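The Second Life of the Spare Room

How households in Teltville are rethinking the one room that is seldom planned

In most houses built in Teltville during the last century, the smallest bedroom was drawn last. Builders placed the kitchen, the stairs and the principal bedroom, and the remaining space above the hall or behind the chimney was given a door and a window and called a room. Estate listings have described it ever since as a nursery, a study or a guest room, according to the market. Its occupants have used it for all of these purposes and for a good many others.

The Flarklow Housing Trust, which has advised residents of the district on repairs and home improvement for many years, reports that questions about spare bedrooms now make up a considerable share of the letters it receives. Some come from families in which an adult son or daughter has returned home. Others come from older residents who expect to need a relative or a paid carer to sleep in the house from time to time. A third group simply wishes to recover a room that has gradually become a place for ironing, suitcases and boxes of paper.

The Trust recently completed a study of 200 homes in Teltville and the neighboring parish of Kedgate. Its purpose was to learn how second and third bedrooms are used over the course of a year. In 99 of the homes, the smallest bedroom had changed its main use at least once since the household moved in. The study also found that very few of these changes had been planned. A room became a nursery when a child was expected and a store when the child moved to a larger room. It became a guest room again shortly before a visit, generally in a hurry.

A question of heat and air

The condition of a spare room depends in large part on whether its door is kept open. A closed room in winter is cooler than the rest of the house, and the moisture that drifts in from the bathroom and kitchen settles on its coldest surfaces. In Kedgate, where many houses have solid brick walls, surveyors noted mold most often behind wardrobes placed against the outer wall. A gap of a few inches behind large furniture was enough, in several of the homes visited, to keep the plaster sound.

Heating habits vary widely. Some households turn the radiator off entirely and regard the saving as worthwhile. Others keep it at the lowest setting from October until April. The Trust recommends the second course for any room in which bedding, books or clothing are stored. It also advises that the window be opened for a short period each morning in dry weather, and that the vent above the window, where there is one, should never be painted shut. A surprising number had been.

Flooring deserves more thought than it usually receives. Carpet in small bedrooms is often the oldest in the house, having been moved there from a larger room and cut down. It holds dust, and where a room is to be used by a guest with asthma it may be better removed. Bare boards with a washable rug are easier to maintain, although boards in upper rooms carry sound to the room below and an underlay may be needed.

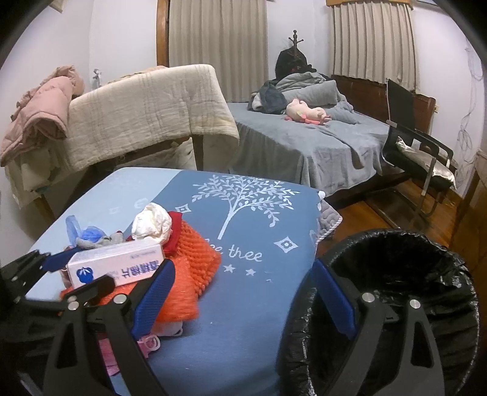
Beds present the greatest difficulty in any plan, as they occupy the most floor and are the hardest item to do without. The Trust's advisers suggest beginning with the walking space. A person making a bed needs room to stand along at least one long side, and a person with limited movement needs more than that. Where two people of different ages are to share a room, each should be able to reach the door at night without stepping over the other's belongings. Once these paths have been marked on the floor with tape, the possible positions for the furniture are usually few.

Folding beds and sofa beds remain popular, but they did not perform well in the study. Households that owned one reported that it was used less than expected and that the mechanism became stiff. A plain single bed with storage beneath it was judged more satisfactory by guests and hosts alike. It has the further merit of being ready. Several respondents wrote that they had put off inviting relatives for no better reason than the labor of unfolding the bed and finding somewhere to put the coffee table.

Linen and its keeping

The subject of bed linen may appear minor, yet it drew longer written answers than any other part of the survey. Many households keep far more sheets than they have beds to put them on, among them sets inherited from parents and sizes that fit nothing now in the house. The Trust suggests two complete sets for each bed in regular use and one for each bed used only by visitors. Surplus cotton can be cut for dust sheets or given to an animal shelter, most of which accept it gladly.

Linen keeps best folded in a dry cupboard with some movement of air. Plastic bags trap moisture and should be avoided for long storage. Blankets of wool should be washed or brushed before being put away for the summer, as moths are drawn to soiled fibers. Cedar blocks lose their scent within a year or two and may be restored with light sanding.

The Menon Terrace experience

The most detailed account in the study concerns Menon Terrace, a row of narrow brick houses on the eastern side of Teltville. The houses are nearly identical, and each has a third bedroom 7 feet wide. The residents' association asked the Trust to look at the row as a whole, in the hope that a solution found for one house could be copied in the others.

Over 5 months, the Trust's advisers met with residents and measured the rooms. It soon became clear that no single layout would serve. One household wanted a place for a grandchild who stays during the school holidays. Another required a desk, a door that closed and a reliable electrical socket. In a third, the room was given over to a loom, and its owner had no intention of moving it.

What the houses did share was a deep recess beside the chimney. In almost every case it had been boxed in, and the space behind the boxing was empty. Opening the recess and fitting it with shelves gave each household a place for the things that had previously stood on the floor. The work was modest in cost and was carried out by a local joiner, who prepared one set of measurements for the row and adjusted them slightly from house to house – no two chimneys were quite the same width.

Lighting was improved at the same time. The original ceiling fittings had been placed at the center of each room, where they cast the shadow of anyone sitting at a desk across the work. Wall lamps with their own switches proved more useful. In the rooms intended for guests, a switch within reach of the bed was the improvement most often praised.

Taking the first step

Residents who are considering changes to a small bedroom are advised to leave the purchase of furniture until last. The room should first be emptied as far as is practical and left so for several days, during which damp patches, draughts and faulty sockets are easily found. Any repair to the outer wall should be completed and allowed to dry before paint is applied. In solid-walled houses this may take most of a summer.

Permission is not normally needed for shelving, decoration or a change of use within the household. Tenants should write to their landlord before opening a recess or removing carpet, and should keep the reply. Where a room is to be let to a lodger, the rules on smoke alarms and escape windows apply, and an inspection should be arranged early.

The Trust's guide to small bedrooms, with scale drawings of the Menon Terrace rooms, can be consulted at the public libraries in Teltville and Kedgate. Advisers are available at the Flarklow office each weekday morning from nine o'clock, and home visits within the district are made without charge from March to November.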